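The bathroom drawer finally beat me on a Thursday, so my comb now lives in a mesh pencil cup. My friend Nia Lewis laughed, then bought the same cup!
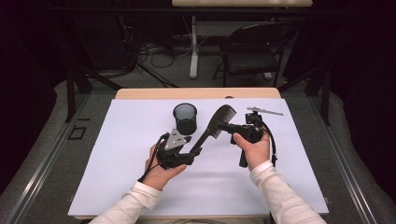 Does a comb go in teeth up or teeth down?
Teeth up, handle first, so you don't snag them on the mesh.

I've tried it on the dresser and by the door (three spots so far), and the dresser wins.
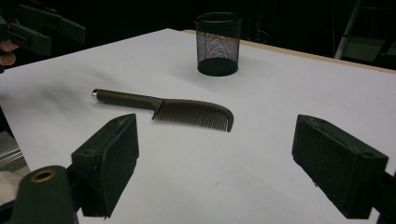 Keeping it clean
Warm water, a drop of dish soap, an old toothbrush. I do mine every 5 weeks or so.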